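The Golf Ball Is Not Impressed

Every gripper maker has a favorite object, and it is always a cube. Widar's brochure has 11 of them. I have 2 grippers to choose between, the Widar and the Kudamura, and 200 tries for each, and I say the cubes can wait their turn.

A golf ball is hard, round and rude. Touch it with one finger before the other and it leaves – so the timing of the close matters more than the squeeze.

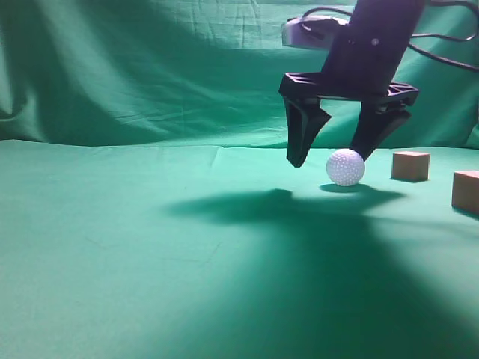

Why I distrust the score

The Kudamura managed 146 out of 200 on the ball, and its sales sheet would call that a bad day. I call it the first number I've believed all August. A gripper that never drops anything in testing has been tested by its friends.

© 2025 Hutmont Bench Notes | Contact | Back to top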